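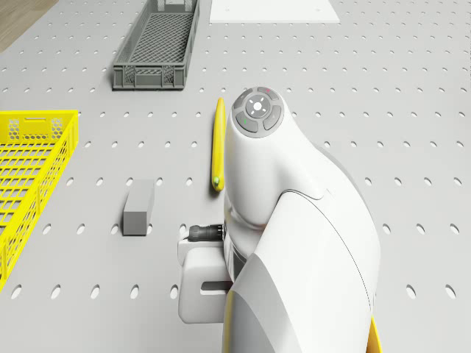
Before We Sign Anything: the Packing Cell in Pictures

Notes by Rhona Galbraith, Dornard stores and packing

The quote from Stisberg came back in April and everyone liked the number. I liked it less once I'd read page two. The price covers the arm, the gripper and a day of setup. The table is extra, so are the crates, and the simulation work we were shown so proudly gets billed by the hour after the first 19 hours.

So I asked for the layout renders and went through them with a budget sheet next to me. My comments are below.

Crates first. There are gray ones and yellow ones in the layout, and neither is the crate we own. We have 882 of ours on the shelves at Forsyth, and 879 of them are fit for use. If the cell only works with crates like the ones in the renders, that's a second purchase order, and I want it in the same total as the first.

Then the parts. A plain gray block is a fair start, but we don't ship plain gray blocks. I've asked for a trial with 100 of our own mixed items, including the bagged ones, before any deposit goes out.
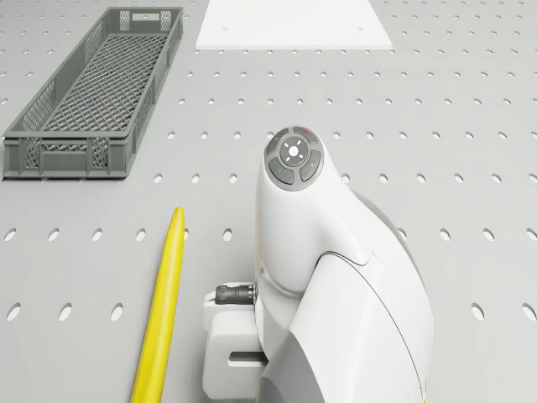 Þórarinn Hallgrímsson thinks I'm being hard on them. He ran the Fokach line for years and says a simulated cell is a cheap way to find out whether the reach is wrong. Fine, I agree with that much. It's a poor way to find out what a service visit costs, or who pays when a cable needs replacing.

Still open:

Cost of a spare gripper, and how long it takes to get one
Whether the perforated table can be bought elsewhere
Training for the night shift (quoted for days only)
What happens to the support rate after year one

I've left the line for the cell blank in next year's plan until Stisberg answers all four in writing.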